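Search this site
Enter keywords Go

We use cookies to remember your settings. Accept / Manage

Student project report: table clearing with a two-finger gripper
Report on the open day visit, Puvcombe workshop
Author: Snædís Damgaard
Date of visit: 2024-11-20

1. Purpose

The project compares ways of picking up flat household objects with a parallel gripper. The visit to the Gridden open day was arranged so that I could watch a working arm before choosing test objects for my own trials in February. The demonstration was run by Allton staff in bay 5.

2. Method of the demonstration

The arm was controlled by an operator using a hand-held leader unit. No automatic grasp planning was used. The operator worked mainly from the wrist camera view, which was also shown to visitors on a monitor. Each task was explained before it was started, and questions were taken between tasks.

I recorded the task type, the part of the object chosen for the grasp and the direction of approach. Force readings were not available to visitors. The log file I was given afterwards holds 2111 entries, of which 1842 have a complete set of joint positions. The remainder were left out of my analysis.

3. Observations

3.1 Grasping a tray by its rim

A tray is too wide to be held across its body by a gripper of this size, so the raised edge has to be used. The fingers are placed on either side of the rim and closed. The grip is narrow, and the load sits well to one side of it – a point I had not allowed for in my first plan. Objects resting in the tray add to the turning effect. The printed cloth and the floral tray also make a busy background, and I would expect an edge detector to return many false lines from the roses and leaves.

Wrist view with the fingertips closed on the left rim of the tray: 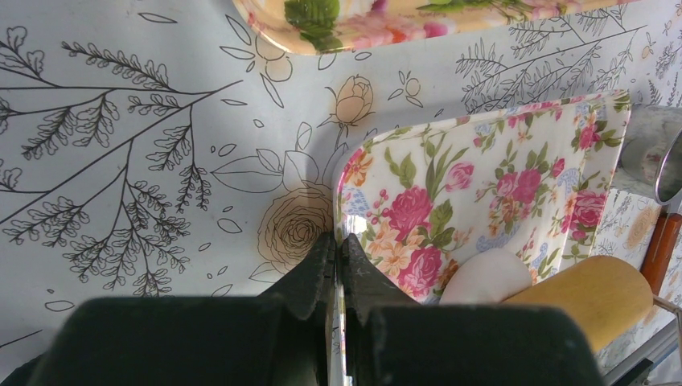

3.2 Questions to the operator

I asked how the finger height was judged. The answer was that the operator watches the tips against the rim and lowers the arm in small steps. Baldursdóttir, my project supervisor, has suggested a side camera for the same purpose – this will be tried if a second mount can be found.

4. Changes to the project plan

The rim grasp will be added to the test list. Trays will be tried empty first, then with a test mass of 700 g placed at the centre and near the far end. A plain cloth and a patterned cloth will both be used, with the lighting kept the same. Tilt will be measured from side-view stills.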